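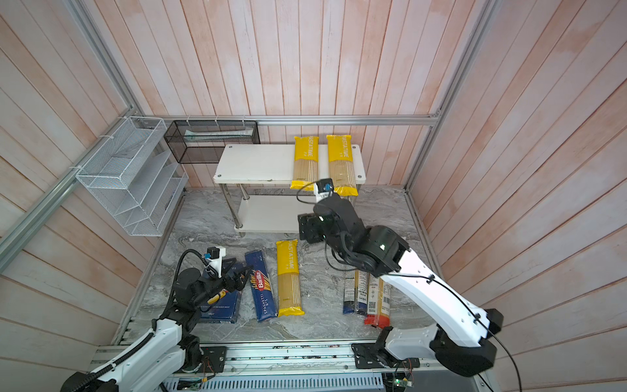
White two-tier cart in front of plank walls

Search this site Enter keywords Go

Piramside Reading Group: Frequently Asked Questions

What does the group read?
Speculative and dystopian novels, in English or in English translation. Short story collections are read only when the stories share a setting.

How are books chosen?
Any member may propose a title by email. Rhea Lacson keeps the list and posts a ballot at the end of each round. Titles over 600 pages are split across two rounds.

What is the current book?
Fastov, by Kaisu Nurmi. The novel is set in a river town after the grid fails and is told by 3 narrators in alternating chapters. Discussion covers chapters 1 to 23 first. Please do not post about later chapters in that thread.

Which edition should I use?
Either one. The paperback from Warrier restores a chapter dropped from the hardcover, so page numbers differ after page 80. Cite by chapter.

Can I post a review if I did not finish the book?
Yes. State in the first line where you stopped. Unfinished reviews are published without a rating.

How are spoilers marked?
Put the word SPOILER and the chapter number on a separate line before the text. Posts without the line are returned to the sender.

Do you accept review copies?
Yes, from authors and publishers. The reviewer must name the source of the copy. A free copy does not guarantee a review.

Who do I write to about a late or missing ballot?
Nestor Manalo. Include the email address you signed up with.

This site uses cookies to remember your login. Accept Decline

Contact | Copyright Piramside Reading Group | Back to top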